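Thursday, Skimstead bench, notebook of the planning side

Continued with the can sorting. Yesterday's change in the grasp scorer is merged, so the planner now prefers a rim grasp from the top when the neighbors stand too close for a side approach. In the cluster this is nearly always the case. The finger needs a gap between cans, and the old scorer accepted gaps which exist only in the point cloud. Shiny lids give holes in the depth, and the planner took a hole for free space. 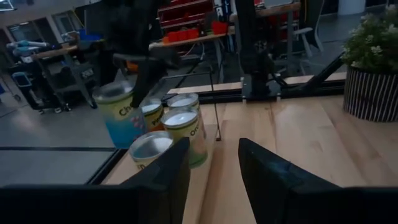
I also moved the wrist view to its own thread in Ekora. Before, one slow image could hold back the whole arm update, and the log showed waits of over 700 ms. The config key is wrist_async, default off — please do not turn it on in the Vik branch, the time stamps there are still wrong.

Open point: the two arms share one collision world, but each keeps its own copy of the attached object. When one arm holds a can, the other must know its shape until release. Halvard Halvorsen proposes a lock around the attach call. I would prefer one owner for the scene and messages to it, but the lock is faster to write, so we try the lock first.
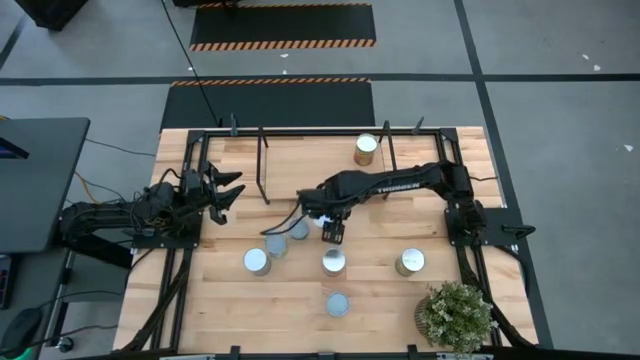
Page last changed: Thursday, 16:43, rev. 61

Replay of log 843 with the new scorer: planning goes through, no path crosses the plant pot. I had drawn its keep-out box too small, without the leaves, and corrected it in the Plondside scene file.

To do: write a test for the depth holes, ask Halvard about the lock timeout (2 s feels long to me), and remove my debug prints from the release call.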